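My Hummingbird Feeder Safety Check, With Comments

by Nosipho Cele
September

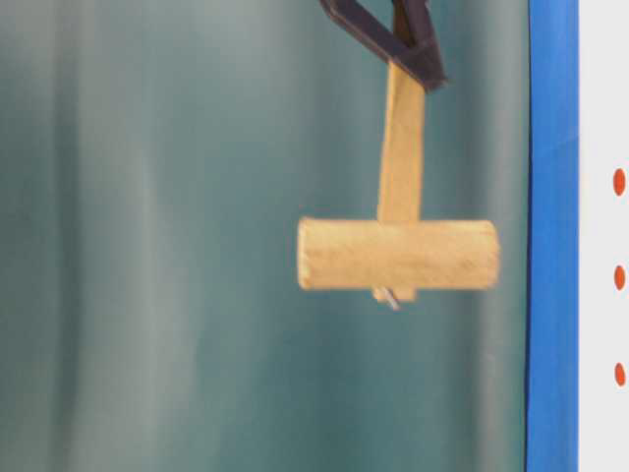
Pale, unfinished wood in a T shape.

Palesa Tshabalala asked me to write down what I look at when I go over the feeders, so I did my whole yard with a pencil in one hand and a coffee in the other. Use it however you like!

1. Nectar clear, no strings or specks. OK on three feeders. The one by the kitchen had gone cloudy, so out it went. In this heat I change mine every other day, and I still get caught sometimes.

2. Mix is plain white sugar and water, one part to four. OK. No honey, no red dye, please. (Kagiso bought the red stuff once, bless him, and I poured it down the sink while he was at work.)

3. Ports scrubbed, no black spots. NEEDS WORK. I found mold inside two of the little yellow flowers on the Ultby feeder. A bottle brush won't fit in there, so I use an old baby toothbrush and hot water, then rinse and rinse and rinse.

4. No cracks or sharp edges. OK, except a chip on the base of the oldest one. It's on the side away from the perches but I'm retiring it anyway. I've had it since we lived on Fourie Lane and I'm a bit sad about it.

5. Hook and hanger tight. OK. I give each one a good tug. The Hikard hook bends a little when the feeder is full, so I only fill that one halfway.

6. Ant moat full. EMPTY! Filled it. Plain water only, never oil or grease, which can get on their feathers.

7. Windows. Still my biggest worry. The feeder near the back door hangs 4 feet from the glass and I'd like it closer, or else way out by the fence. I've put up the dotted stickers for now. Lerato Mokgethi has hers stuck right on the window and loves it.

8. Cats. The neighbor's orange boy was asleep under the salvia when I came out. I moved the low feeder up to 76 inches and he gave me such a look.

9. Sprays. None used in my beds this year. Ask next door before they treat their roses, I keep forgetting.

10. Wasps. Two on the saucer feeder, none on the others. Wiped up the drips and will check again around supper time.

Still to do: new base, window feeder moved, toothbrush replaced (it's gone bald). Rosemarie Böttcher wants to know when to take feeders down for the fall. I leave mine up until I haven't seen a bird for two weeks, and last year that was well after the first frost.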